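Last updated: 2/8/23

Reviewers wanted for the Prirosden kitchen rules (paid, remote, friendly!)

Hello! I'm Chantelle Motaung and I look after the good practice work at Skirel, where we write the rules that simulated kitchen robots get checked against before anyone lets a real one near a real worktop. I need a few more people to read robot runs for us this autumn, and I'd love some of them to be people who cook a lot, or have worked in a café or a school kitchen, and have never touched a line of code.

The job goes like this. You log in, you get a short run of an arm working in a simulated kitchen, and you go through it with our rule sheet beside you. Did the arm keep clear of the sharp things? Did it come down on the crockery too fast? Were the fingers open wide enough before it went in? You mark each rule as kept, broken or can't tell, and you write a line or two saying why. "Can't tell" is a perfectly good answer, by the way, and I would much rather have an honest one of those than a guess.

You'll get the overall view of the arm and the close view from the gripper for the same kitchen, and you'll need to be happy going back and forth between them.

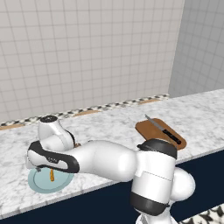
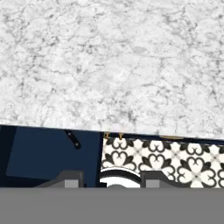 Simulated kitchen, Prirosden set: the arm over the plate (first), the gripper's view of the worktop edge and cupboard front (second).

The knife rule is the one people argue over most (I've changed my own mind on it twice). At the moment the sheet says that a blade left out on a board counts as a hazard for the whole run, even if the task is all about the plate and the arm never goes near the board. Kagiso Tshabalala, who wrote the first draft, wants to keep it that way. I'd like to see what cooks think, so please come with opinions!

What I'm after:

- A good eye and a bit of patience. Some runs are dull, I won't pretend otherwise.
- Plain written English. Your notes go straight to the people who change the rules.
- A laptop or desktop with a decent-sized screen. A phone is too small for the finger clearances.
- Four hours a week or more, at whatever times suit you.

You don't need a degree or any background in robotics. If you have worked with the Jeneo rule sheet before, do tell me, as ours is laid out differently and I'll need to un-teach you a few things.

There are 2,091 runs to get through, and every one is read by two people who can't see each other's marks. Your first 100 are practice, paid at the same rate as the rest, and I go over them with you on a call. After that you pick up batches as you like. Where two readers disagree, the run goes to Kagiso and me, and you're welcome to sit in and fight your corner.

We start in October. Pay is by the hour, monthly, and the rate is in the info pack along with the current rule sheet.

To apply, send me a few lines about yourself and one kitchen safety rule you think is silly, with your reasons. No CV, please. Write to Chantelle Motaung, Kitchen Rules, Skirel, Hlongwane House, or use the form on our jobs page and put "Prirosden reader" in the subject box. I answer everybody, though it may take me a week or so.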